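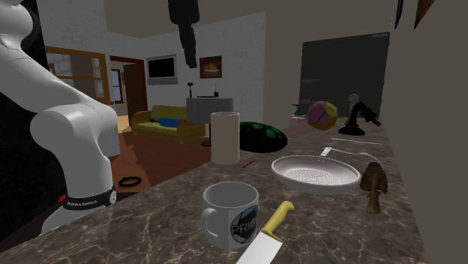
Ticket opened Apr 2, 2018. Product: Wanero stone sealer, 400 ml bottle. Problem: cloudy patches on a kitchen countertop after the second coat. The customer put both coats on the same afternoon and left the second to dry without wiping it. The stone is a dark brown-gray with pale veins that branch, like the countertop at the top of this ticket, and on a color like that any leftover film shows up as a milky haze.

Update 1: Asked for the batch number and room temperature. Batch is 39, room was kept at 13 degrees C. That is too cold for this sealer – the label says 15 or higher.

Update 2: Told customer to warm the room, wet a white cloth with fresh sealer, rub one patch for a minute and buff dry. Patch cleared. The area by the sink did not.

Update 3: Sink area had been cleaned with Hundodico descaler before sealing. Descaler can etch some stone, and sealer won't fix that. Sent the form for a repair quote.

Update 4: Customer did the rest of the counter and is happy with it. Sink area still dull. Waiting on the quote form – ticket stays open, next check in 6 days.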